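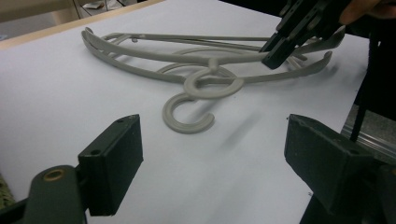 I've been through a lot of hangers. Wire ones from the dry cleaner, chunky wooden ones that ate half the rail, velvet ones that shed on everything I own (never again!). So when Merketti had the light grey plastic Vanau hangers on offer in October I thought, go on then, and put a pack in the basket.

First thing to say is that they're slim. My rail was jammed solid before and now I can slide things along it without a wrestling match. The arms have a gentle curve, so my jumpers haven't got those daft shoulder points, and the hook is a good big open one that goes over the fat rail in the spare room. The Modside ones I had before wouldn't go near it.

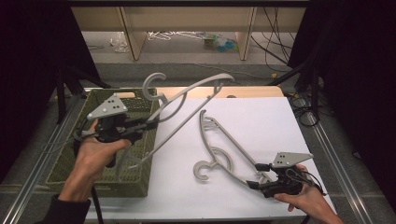 Storing the spares is a bit of a faff, mind. They get tangled the minute you put two down together, hook through arm, and you end up shaking them apart. I keep mine in a plastic basket on the bottom shelf, which is fine until I want just one.

Heavy coats? I wouldn't. My winter one made the arms bow, so that's back on the old Morris wooden hanger by the door. Shirts, blouses, light knits, lovely, and I've since bought 2 more packs.

Four stars from me.

November 18, 2021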